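Last updated: 1st April

Play kitchen finds a new home at the Bautista Centre

Families who drop in to the Bautista Centre of a morning will find a good deal more cooking going on than there used to be, although none of it will fill anybody up. The play kitchen, which had spent years squeezed into the corridor beside the coats, has been moved into the big front room, and the children have taken to it with great enthusiasm.

The move was paid for by a cake sale and a sponsored walk, which between them brought in £578 - rather more than anyone had dared hope for when the idea was first raised back in September. Most of it went on shelving and a new floor covering, and the £111 left over has been spent on extra play food and a few plates and bowls in nice soft colours.

Angelica Tan, who runs the morning sessions, told us that the little ones are very particular about how a meal should be served. "We had a whole lunch last week that was only ketchup," she said. "Then somebody decided it needed fruit, so we all had to wait for that as well, and I was told off for starting before everyone had been given theirs." 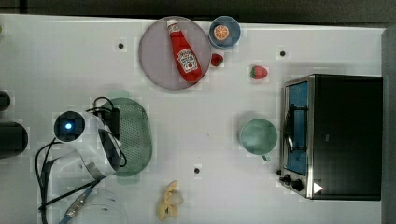

Remedios Cruzado

A big plate with the ketchup bottle laid across it, strawberries to the side and a slice of orange in a blue bowl may not be everybody's idea of lunch, but it is the sort of menu you can expect if you sit down at the white table for long enough.

Sessions run every morning in term time and cost nothing, though a small gift towards the tea and biscuits is always welcome. Parents and grandparents are asked to stay, and to be ready to eat whatever they are given.

Comments

Chenxi Liao: My two talk about nothing else! We had to "order" from the sofa all evening, and I am still waiting for my pudding.

Teodoro Fajardo: Lovely to see that front room being used again. Is there any room for prams now the corridor is clear?

Banafsheh Heydari: Yes Teodoro, plenty, just go in by the side door.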